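4. Setting Up Redirects After a URL Change

When a page on your Juncombe site gets a new address, the old address stops working unless you add a redirect. Set up redirects before you publish the new page addresses. 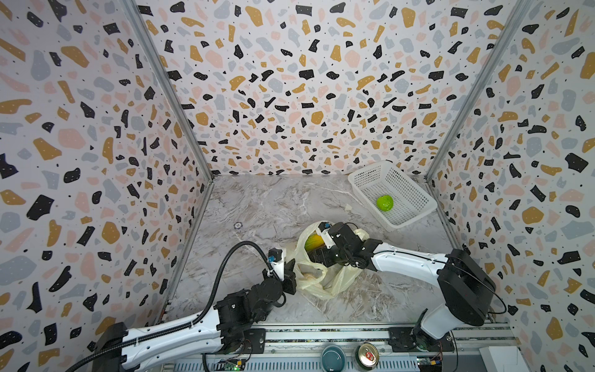 Lilibeth Lumanlan
Documentation Lead, Juncombe

Before you start

You need the Site Editor role or higher. Export a copy of your current page list from Reports > Pages and keep it until the move is finished.

4.1 Add a single redirect

1. Open Settings > Addresses > Redirects.
2. Click New Redirect.
3. In the From box, enter the old path, starting with a slash. Leave out the domain name.
4. In the To box, enter the new path.
5. Choose Permanent (301) if the old page is gone for good. Choose Temporary (302) if it will return.
6. Click Save, then Test. The test panel should show one hop and a final status of 200.

Note: Paths are case-sensitive. /Shop and /shop are treated as two addresses.

4.2 Import a list

1. Make a CSV file with 2 columns, named from and to.
2. Click Import and select the file.
3. Check the preview. Rows with errors are marked in red and will be skipped.
4. Click Apply.

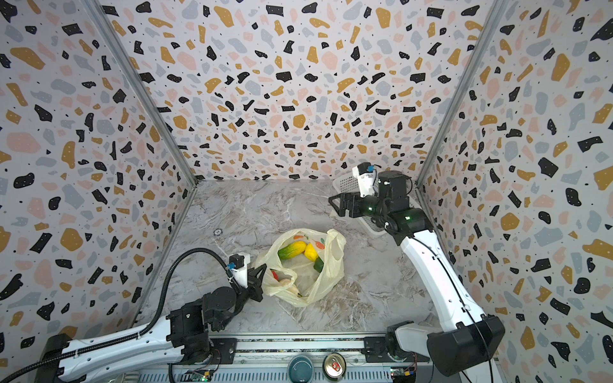
Two-arm workspace with patterned walls.

A single file can hold up to 780 rows. Split longer lists into separate files and import them one at a time.

Caution: Importing a file overwrites any existing redirect with the same From path. There is no undo — restore from your export if you need the old rule back.

4.3 Check for chains

A chain happens when one redirect points to another. Search engines may stop following long chains, and each hop slows the page down.

1. Open Redirects > Health.
2. Sort by Hops.
3. For any row showing 2 or more, click Flatten. The rule will then point straight to the last address.

If you use the Bornon theme, menu links are updated for you. In the Standutis theme, edit them by hand under Design > Menus.

4.4 Resubmit your sitemap

Go to Search > Sitemap and click Rebuild. Copy the sitemap address and submit it in your search engine's webmaster tools.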